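Home Reviews Kitchen Coffee Tables Outdoors About Search

Rebelo Countertop Oven, Three Seasons In

By Marites Tolentino
November 14, 2020

I bought the Rebelo in March, when our big oven died and the repair guy couldn't give me a date. It was meant to be a stopgap. The big oven got fixed in May and I have turned it on maybe a dozen times since, mostly for sheet cakes and once for a very large fish.

So yes, I like this thing a lot! I paid $189 for it, with no discount and no free sample, and I've used it nearly every day.

What it does well

Reheating bread and pastry. If you only ever read one paragraph of this, read this one. A microwave turns a day-old croissant into a damp sock. The Rebelo, set to 300 with the fan on low, gives it back its crackle in five minutes, and the middle comes out soft and warm all the way through. I've done bear claws, cheese Danish, half a baguette, leftover empanadas from my sister's (she makes too many on purpose) and a slightly sad apple turnover that I had written off. All of them were good. The turnover was better than good.

Toast is even from front to back, though the left side runs a shade darker. I rotate the rack halfway through when I'm making four slices and don't bother when I'm making two.

Roasted vegetables are where it surprised me. I had a Skalard before this, an older one with the coil elements, and it steamed everything. Carrots went limp and pale. In the Rebelo a single layer of carrots or cauliflower gets real brown edges in under half an hour, and the kitchen doesn't heat up. In July that mattered more to me than any setting on the dial.

It also preheats fast. I go to 400 while I'm chopping an onion and it beeps before I'm done (I'm slow with onions, but still).

What it doesn't

The crumb tray. It slides out from the back, so you have to pull the whole oven forward to get at it, and I can't imagine who thought that was a good idea. I clean mine less often than I should. The older Gralta that my neighbor has slides out from the front like a drawer, and I'm jealous every time I'm over there.

The timer tops out at 60 minutes. Fine for most things, annoying for a pot of beans or a slow tomato sauce.

The beep is loud and there is no way to turn it down. My dog leaves the room.

The rack that comes with it has a wide gap between the wires, so small cookies sag into it. I ended up buying a little quarter tray and that solved it. You'll want one anyway.

A few habits I've picked up

Don't reheat anything glazed straight from the bag. Let it sit out until it's room temperature, then give it two or three minutes with the fan off, or the icing slides down and welds itself to the tray. Plain rings and sugared ones can take a bit more heat. Filled donuts I leave alone, the jelly gets hotter than lava while the outside is still cool.

Use tongs for pastry. I used to poke at things with a fork and tear the bottoms off, and a spatula is too wide to get in past the door comfortably. Metal ones are fine in here as long as you keep the tips away from the elements.
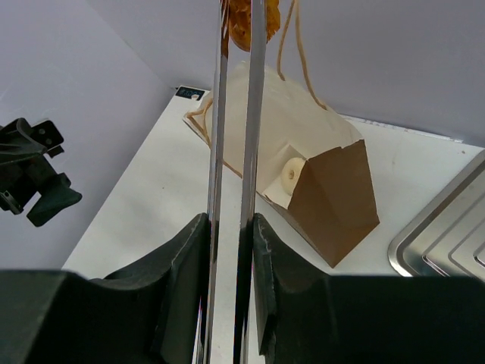

Pastry in the tongs, donut still in its paper bag.

Give it space. The sides get hot enough that I wouldn't put it under a low cabinet, and the manual wants a good gap behind it too. Mine lives at the end of the counter next to the toaster I no longer use and really should give away.

Who should get one

If you cook for one or two people, or you live somewhere that gets hot, or you just buy more pastry on Saturday than you can eat on Saturday, I think you'd be very happy with it. A family of five would outgrow it by the second dinner. The Odow is bigger and a friend swears by hers, but it takes up as much counter as a suitcase and I haven't used it long enough to tell you anything beyond that.

I'd buy the Rebelo again tomorrow, crumb tray and all. Next up I'm trying a pan pizza in it, and I'll add a note here once I've had a couple of goes at the crust.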